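Getting Stickers and Old Glue Off Furniture, Doors and Books

Most stickers come off a painted or coated surface without any special product. The usual trouble is rushing. Pull a sticker cold and the top layer tears away, leaving a gray mat of paper fiber that takes far longer to remove than the sticker did.

Start with a hair dryer on medium. Hold it a hand's width away and keep it moving for 27 seconds or so, then lift one corner with a fingernail. Pull slowly and keep the sticker folded back almost flat against itself. If it starts to tear, stop and warm it again.

Vinyl stickers usually come away in one piece. Paper ones often don't. For those, lay a damp cloth with a drop of dish soap over what's left and wait ten minutes, then roll the fiber off with your thumb.

Glue that stays behind

Try cooking oil first. Rub a little on with a cotton pad, leave it while you do something else, and wipe it off with soapy water. Rubbing alcohol is faster on a hard white door, but test it low down near the hinge. It can dull some paints and it will mark shellac.

Don't use a razor blade on anything but glass. An old plastic store card with a straight edge does the job. Wen-hsiung Kong wrote in to say he uses a guitar pick, and I've tried it – it gets into corners better than the card.

Bare or oiled wood is different. Oil will leave a stain there, and water raises the grain. Use a pencil eraser, and if you have to sand, go with 2,000 grit and a light hand.

Ghost marks

A door that has had stickers on it for years may show their outlines afterward. The paint around them has yellowed and the paint under them hasn't. A baking soda paste takes off the grime but won't fix the color. You can wait, and the patches often even out over a few months near a window, or you can put new stickers over the same spots.

Books

Price labels on glossy covers can be warmed like any other, on the lowest setting. Work on a flat table and put the book back under a couple of others once it has cooled, so the cover doesn't curl. Matte and uncoated covers are risky. Leave the label alone if the book matters to you. Keep alcohol away from printed portraits and lettering, as some inks lift right away.

Wipe the table down before you set books on it again. A trace of oil on the wood will find its way onto the bottom cover by Tuesday.
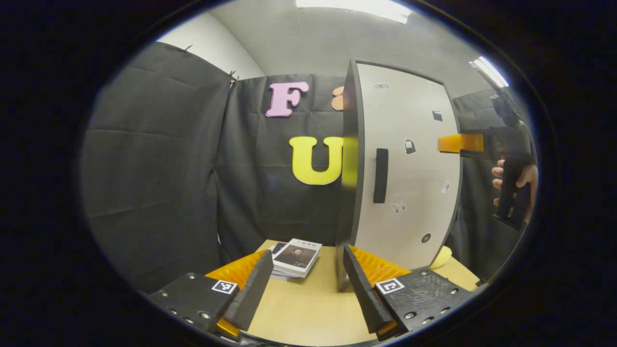 Cloths that have soaked up oil should be washed hot, or spread out flat to dry outdoors before they go in the trash. Don't leave them balled up in a bucket.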